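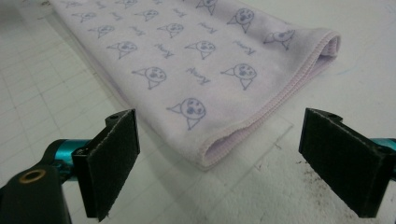 Toalha dobrada sobre a bancada, entre os dois dedos da garra manual.

Relatório de progresso - equipamento para manuseio de têxteis
Projeto Julora
29 de setembro de 2026

Situação geral
O plano de compras aprovado em junho previa três itens: garras manuais para coleta, um braço para a célula de dobra e material de reposição. As garras estão em uso. O braço ainda não foi encomendado e pedimos, no fim deste relatório, uma decisão sobre ele.

Trabalho realizado
Foram registradas 600 demonstrações com toalhas e panos pequenos, lisos e estampados. A maior parte trata de peças já dobradas, que a pessoa aproxima, pega pela borda e reposiciona. As peças estampadas entraram a pedido da Camus, que quer o sistema preparado para artigos infantis. Faltam as peças grandes (lençóis e toalhas de banho), que exigem uma bancada maior do que a atual.

Garras
Os dedos são placas pretas com almofadas escuras na face interna. As almofadas mostram desgaste leve nas bordas e são o item de consumo que mais nos preocupa. O orçamento original não previa reposição. Propomos comprar 40 pares de uma vez, o que cobre a coleta restante e deixa uma reserva para a fase com o braço.

Bancada
A superfície branca precisa de limpeza mais frequente, pois tem manchas e partículas marrons. A grade de linhas finas está borrada em alguns pontos e será refeita. O custo é pequeno e sai da verba de manutenção.

Cotações do braço
Recebemos duas propostas. A da Boonyarit inclui instalação e treinamento, com prazo de entrega mais longo. A da Sadeck é mais barata, mas cobra à parte o adaptador para os nossos dedos - e sem ele o braço não serve para o projeto. Somado o adaptador, a diferença entre as duas fica pequena. Nossa preferência é pela Boonyarit.

Decisões solicitadas
- Autorizar a compra das almofadas de reposição.
- Confirmar o fornecedor do braço.
- Indicar se a bancada maior entra neste orçamento ou no próximo.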